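Let the Students Be Slow

By Tomomi Miyazaki

In our club there is a rule that I did not make and did not like at first. When a student's program fails, no older person may touch the keyboard until the student has said, in a full sentence, what he or she believes went wrong. The sentence may be wrong. It is very often wrong. But it must be a sentence, with a subject and a verb, and "it doesn't work" is not accepted.

I came to Tirnetside as a helper teacher two years ago, after a long time in a hospital laboratory, where I sorted samples by hand. I was asked to join the robotics club because the students had chosen a laboratory task for the Jundanden contest and somebody had to tell them what a laboratory is like. I thought I would come for one month. I am still there every Friday, and I have become a person with opinions, so I ask for your patience.

My opinion is this. School robotics has fallen in love with speed, and it is bad for the students. I do not say that contests are bad. I enjoy them very much. But the score sheet of Jundanden gives most of its points to the fastest run, and a small part to what the judges call "handling." A team can knock over a tube, take the penalty, and still finish above a team which put every tube in its place. In my old work, a person who knocked over a tube had a very bad day, and the patient had perhaps a worse one.

Our team is small. Rin Sasaki writes most of the code, Genji Uchida takes care of the arm and its gripper, and Vitória Serrano, who is the youngest, keeps the notebook. They named their robot Badik. I asked what it means and received three different answers. The job of Badik is to approach a tube with a screw cap, close the fingers on it, lift it, and bring it to the correct hole of the rack. When I first heard this, I said that a child can do it. Rin answered that a child has had many years of practice, and I had to agree.

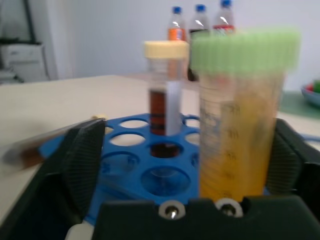
The difficulty begins when the things on the table are not all the same size. A thin tube and a wide container need a different opening of the fingers, and if they stand near each other, the space for a finger between them can be very small. People decide this with the eyes and the hand together, and they do not notice that they decided anything. The students must notice all of it. They have to write down how wide, how low, from which side, and in what order. I worked with tubes for most of my adult life and I could not have told you these things about my own hand.

In August the team had a program that was fast. It took a tube in a beautiful quick movement and all of us clapped. Then Vitória, who had been told to write down every attempt and who obeys such instructions completely, showed her notebook. She had 179 attempts in it, and 123 of them were good. The others were not good. Genji was satisfied with this, I think, because in the contest only the best run counts. Vitória asked him which tubes he would like to lose. She did not mean it as an attack. She really wanted to know.

This question made an argument that lasted the whole evening, and I consider it the best lesson we had that year, though I did not teach it. At the end they made the approach slower. They let the arm stop above the tube, look, correct its position, and only after that go down with the fingers open on both sides. The run became 26 seconds longer. On the Jundanden score sheet this is a disaster. 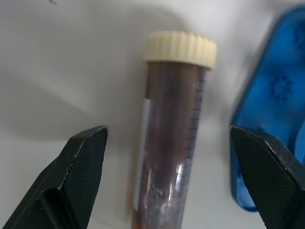

Vol. 20, No. 3

My colleague Minoru Morikawa, who has brought teams to this contest for much longer than I have, does not agree with me, and I want to give his reasons fairly. He says that speed is honest. A clock has no favorites. When judges give points for careful handling, he says, the points go to the team that speaks well, or to the team whose teacher is known. He has seen it. He also says that young people need something exciting to come for after a whole day of school, and that a slow robot arm is not exciting to anybody except me. On this last matter he may be right – I could watch it for an hour.

But I believe that careful work can also be measured without favorites. It is enough to count all the attempts and not only the best one. Let every team make the same number of runs, and let the score be taken from all of them together. A spilled tube should cost so much that no clever person would plan for it. The clock can stay, for deciding between teams that are equal. The people at Dramani, who lend us our practice room, already do it this way in their own small spring contest, and I did not see any student asleep there.

There is another reason, and it is more difficult for me to explain in English. When a student works for the fastest run, a failure is something to throw away. You erase it and try again quickly. When all the runs count, the failure becomes interesting, because it will come back. Rin used to start the program again before the arm had even stopped moving. Now she waits and bends down to see where the fingers are compared to the tube. Then she says her sentence. Last week it was: "I think the left finger arrives too close, and the right one has too much room." It was a correct sentence, and she repaired the thing herself before I had put on my glasses.

I will send this proposal to the organizers together with a copy of some pages from Vitória's notebook. Minoru has promised to write an answer for the next issue, and he says it will be shorter than mine.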